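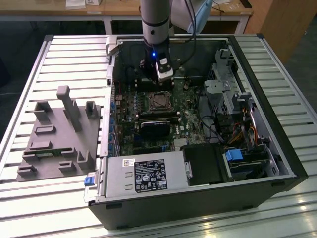 Quick Red Lentil Soup, Pludis Style

Serves two, or one plus lunch.

1. Rinse 200 g red lentils till the water runs mostly clear. Drain.

2. Chop an onion, two garlic cloves. Fry in oil, medium heat, until soft. Salt now.

3. Add a spoon of cumin and half a spoon of turmeric. Stir fast – they burn. Tip in 400 g canned tomatoes, juice and all.

4. Lentils in, then 600 ml water. Boil, then turn it down. Lid half on. Twenty minutes, stir now and then so it dosen't stick.

5. Squeeze of lemon. Taste. More salt probaly.

Too thick? Splash of hot water. I use the Gunawan chili paste on top, small spoon, its strong. Freezes fine. We made this all February with the flat bread from Dandport – recipe for that one is on the bread page.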